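Comparing grippers at Stoseck
8/25/22

Teodora Milošević has been running the gripper comparison at Stoseck since February. The job sounds small. Two arms share one table, and she wants to know which fingers to keep on them before the Grosgate order has to be signed.

"We had two candidates, the Dirkudeck and the Toom," she says. "On paper they close at the same speed and lift the same load. I wanted to see what they did with ordinary things you'd find in a kitchen."

Each gripper got 200 attempts per object, all under the same controller settings. She kept the settings fixed even when she knew a small change would help one side. "If you tune one, you have to tune the other, and then you're comparing how good I am at tuning."

The object list changed several times. Cloths stayed in from the start, and so did cups and mugs. The small plastic bottle with the blue cap was added later, after a visitor asked about clear objects.

"A clear bottle is hard on the camera and hard on the fingers," Milošević says. "The depth reading goes through it. You get a position that's a little off, and then it depends on how forgiving the gripper is. The Toom is more forgiving. It has softer pads and it wraps a bit. The Dirkudeck wants you to be right." 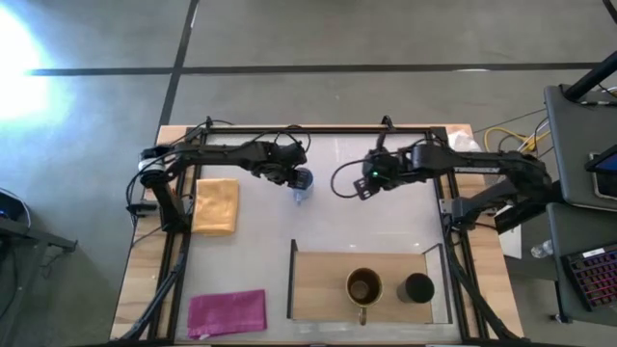 What went wrong

By her log, which stands at 2647 attempts including the early ones she threw out, most failures came before the fingers closed. The arm arrived slightly too high or too far to one side. She moved the camera mount 4 times before she was satisfied.

Cloth was a different problem. "Folded cloth is fine if you take the edge. If you take the middle, you get one layer and the fold opens up. The Dirkudeck was better there. Thin tips, so it gets under."

Mugs gave her the least trouble, apart from handles. She turned the handle to a new position for every attempt, and both grippers did worse when it pointed away from the arm.

Asked which one she would buy, she takes a while to answer. "For one arm, the Toom. With two arms I'd think about one of each, but then you need two sets of spares, and purchasing won't like it."

She still wants to repeat the bottle attempts with a second camera mounted lower down. The order form is due back at Grosgate after that.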